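Counter and Table Displays: Snacks and Drinks

Kamstead sells and rents display pieces for snack tables, coffee corners and small shop counters. Most of our customers have a table of ordinary size and more kinds of snack than will fit on it lying flat. This page of the gallery is for mixed tables, where drinks, bags, boxes and small cups share one surface. Bakery counters and cold drinks have their own pages.

All of the pieces mentioned on this page can be rented from our Zarnement store. We keep around 400 in stock, and the clear acrylic ones are requested the most. They go with any table color and the labels show through them. They also show fingerprints, so wipe them with a soft damp cloth before the table opens. Paper towels leave fine scratches that can't be polished out.

Clear bottle racks

A two-tier rack takes up less of the table than the same bottles standing in one long row, and the back bottles stand high enough for their labels to be read. We suggest one kind of drink per rack. A rack of matching red bottles can be found from across a room, while a mixed rack has to be read bottle by bottle. Put the rack toward the back of the table and leave the space in front of it open so people can reach in.

Fill the upper row first. If the front row is filled first, a light rack can tip forward while you are still loading it.

Tiered stands

The large stepped stand is made for small items that get lost on a flat table: cups, candy tubes, single-serve packs. It can be set square to the edge or turned across a corner. Across a corner it uses space that is hard to use for anything else, and people coming from either side can see the steps. Small round cups can stand or lie on their sides. Check that they don't roll before you walk away from them.

The stepped stand is heavy. Lift it from underneath with both hands, never by a shelf. Replacement shelves for the Makori stand are kept at the store, but the older Huvico shelves are a slightly different depth and will not fit it.

Trays and baskets

Bags and packets do better in a tray with a rim than stacked loose. A white tray is a good choice for clear packets of crackers or chips, where the food itself gives the color. If you add a second kind of snack to the same tray, keep it to one side so the two piles don't run together during the day.

Woven baskets can be lined with a foil container. The foil keeps crumbs out of the weave, and the basket only needs shaking out at the end. Foil containers are not included in the rental. They are sold at the counter in packs of 13.

The small beige tray with rounded corners is mainly used for handing over an order. It goes in the middle of the table, within reach of both sides. Some customers use it for change instead.

Boxes

Cookie boxes with a picture on the front don't need a stand. Place them near the edge with the picture showing and skip the price card if the price is already on the box. Open boxes should go behind the closed ones. Afaf Sfeir set up most of the tables for this page and prefers one box of each kind out at a time, with the rest under the table.

Spacing

Leave a clear area in the center of the table. It is tempting to fill it, especially in July when the orders are large, but people need a spot to set something down while they choose. Tall pieces go at the back and corners, flat pieces to the sides. On a brown table the clear and white pieces stand out well. On a white table we would switch the white tray for a beige or woven one.

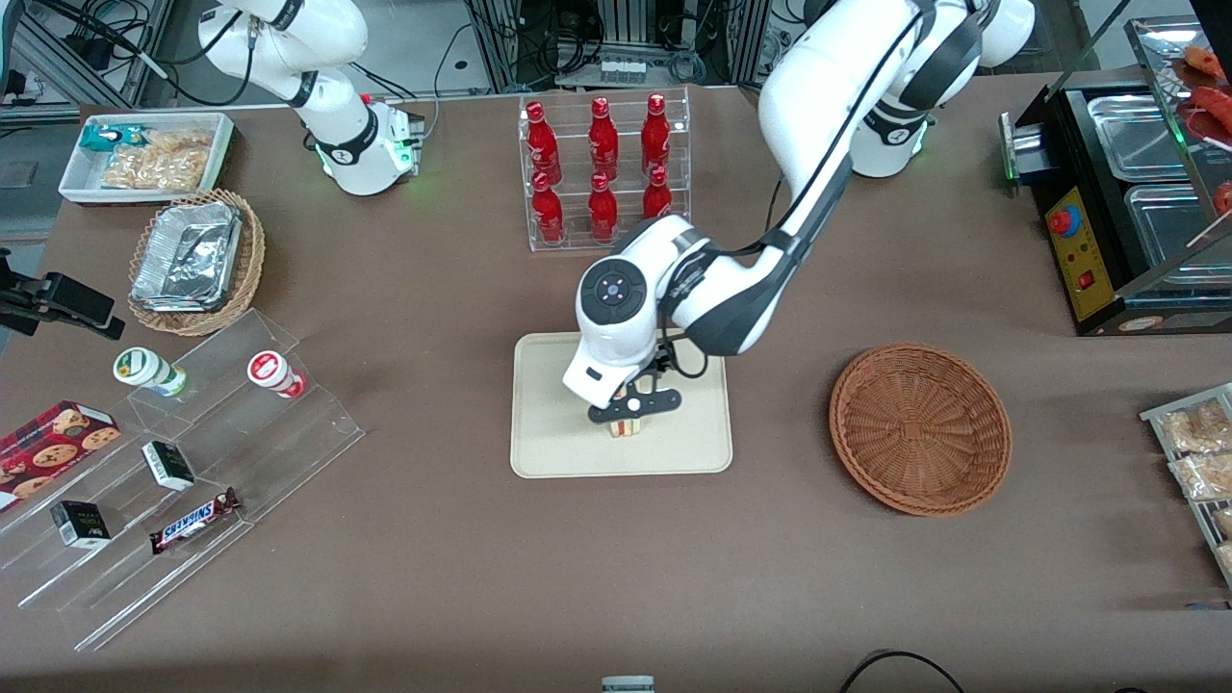
Rentals are for 2 days unless you ask for longer, and pieces should come back clean and dry in the crates they left in. Hammad Minhas handles bookings for Zarnement and can hold a set while you measure your table. For events serving more than 3,000 people, please write well ahead, as the stepped stands have to be brought over from the other store. Delivery is charged by distance, and pickup is from the side door.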